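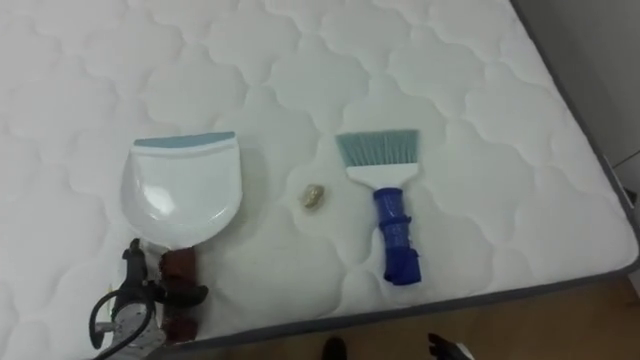

Figure 1. Dustpan, brush and target object on the mattress, head view.

Zavine Two-Tool Sweep

Data card, second release

What is in this set

Zavine Two-Tool Sweep is a set of teleoperated episodes in which a robot with two arms works with a dustpan and a hand brush on a quilted mattress. The left arm is responsible for the dustpan and the right arm for the brush. The target is one small crumpled object placed between the tools. We made the set to study one question: does a policy learn better when the moment of grasping each tool is marked separately, or when the whole episode is given one label?

The release contains 2,268 episodes. Of these, 684 carry the separate grasp marks, which we call the Plandar labels. The rest have only the episode label.

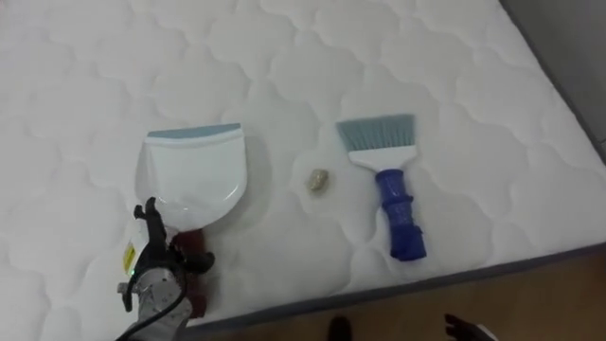 Widmer

Why a mattress

Most sweeping data we could find was recorded on hard tables. A soft surface gives way under the tool, and the stitching makes small valleys where an object can stay. The lip of the dustpan must be pressed down enough to close the gap, but too much pressure makes a slope in front of it. Our operators needed some time to get used to this, and the early episodes are slower. We kept them.

How the labels were made

Each Plandar label has two time stamps, one for each hand. The stamp is set at the first image where the fingers are closed on the handle and stay closed until the tool moves. In the head view the left gripper often hides part of the dustpan handle, so the annotators also used the finger position from the robot log. If the log and the image did not agree, the log was taken.

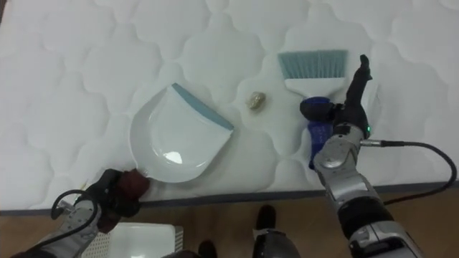

Figure 2. Both grippers at their tools, object between dustpan and brush.

Result with the baseline

We trained the Dedano baseline with and without the separate marks. With them, the policy brings the brush to the object more steadily, and it drops the dustpan less often during the stroke. The difference is clear for the left hand and small for the right. We do not know yet if this comes from the marks or from the smaller number of operators in the marked part — both explanations are possible with the present data.

Training used a batch size of 32. Other settings are in the config folder.

Known problems

The bedding is the same type in all episodes, so please do not expect transfer to blankets or carpets. Background and floor also change very little. In a few episodes the left time stamp is later than the first movement of the dustpan; these are listed in the file of corrections and will be repaired in the next release.

Files

episodes/ — head view and joint log, one folder per episode
labels/ — episode labels and Plandar labels
config/ — settings for the Dedano baseline
corrections.txt — list of episodes with wrong stamps

Use

Free for research and teaching. If you publish with the set, please cite the release number, as the labels are different from those of March.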